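Floor Talk » Automation » Kitting and Packing

Thread: They put an arm on our kitting line and now my job is "exceptions"

tapegun_tess
Posts: 208
Sep 9, 2020

Long time complainer, first time starting my own thread in this section.

I kit parts at Prurnura. Small bags, small boxes, lots of little plastic bits that have to end up together before a customer opens the bag and finds one missing. There were five of us on the bench until spring. Then management signed with Undico for an arm, and three people got moved to receiving, where they say the coffee is worse and the forklifts are louder.

I stayed. My new title is Exceptions Associate. When the arm can't do something, a light comes on and I go be an associate at it.

What I didn't expect was how much of the week goes to practice. Before the arm gets a new job they run it on toy stuff on a table in the side room, and one of us has to set it up, put everything back, and write down how it went. I used to do a full bag in the time it takes that thing to think about a cube.

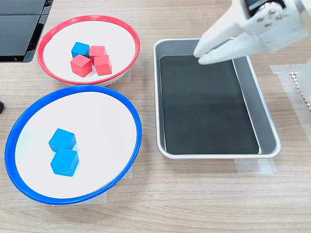
Practice table. Red bowl, blue bowl, steel tray, and my coworker with the two fingers.

You'll notice there's a blue cube in with the reds. I have been told not to have opinions about that. I have been told this in writing.

Anyway, for those of you further along with this: does the job come back into focus at some point, or do I just get really good at tape?

---

dockdoor9
Posts: 1,000

Congrats on the promotion. I was a Flow Coordinator for a while. I coordinated the flow by kicking it.

We got ours two years before you and it does settle down. The practice stuff dries up once they have the basic picks sorted. Then you get the real parts, and you'll miss the cubes, because the cubes never came in shrink wrap.

---

mrs_pallet

Unpopular opinion, but I like mine. I did the same wrist motion for eleven years and now I don't. My hand works in the mornings. I can open a jar. If the price of that is a silly title and some bowls, give me the bowls.

---

tapegun_tess

No argument on the wrists. Mine are better too and I resent it a little.

---

lowbay_larry

Glad about the jar, but three out of five people got moved and we're all being good sports about it. Ask what happens to receiving when receiving gets its own arm. At Drorkotus they did kitting first, then receiving, and "moved" turned into "we're not filling that spot" by December. No layoffs, they said, and that was true. People just got older and left and the chairs went with them.

Get the job description on paper. If they can put the cube thing in writing they can put that in writing.

---

mrs_pallet

Larry, every thread you post in ends at Drorkotus.

---

lowbay_larry

So did my seniority.

---

grease_pencil

I'm on the maintenance side, so take this how you want. The setup work is real work and you should be logging it as such. On our site the operators were doing table resets between other tasks and it showed up nowhere, so on the report it looked like they were standing around while the arm did everything. Then somebody upstairs read the report.

Tess, what code do you book your practice time to?

---

tapegun_tess

"Other."

---

grease_pencil

Yeah. Fix that first.

Also mark where the bowls and tray go with a pencil line or something. Tape is fine until you have to peel it up and somebody puts it back down a finger's width over.

---

dockdoor9

Disagree on pencil, it wipes off. Our sister site in Říha uses a printed sheet under everything and you just match the outlines. Looks like a placemat for a very strict child.

Agree on the time code – get your own one, even if they roll their eyes.

---

tapegun_tess

Okay, update. Asked my lead about a time code. He said he'd never been asked and would have to find out who owns the list. Asked about the job description. He said it was "living." I said so am I, and I'd like it on paper.

He's getting back to me on both. Meanwhile the light's on, so I have to go.

---

lowbay_larry

Email him. Copy yourself at home if your policy allows it.

---

mrs_pallet

And bring him a jar to open, see how his wrists are doing.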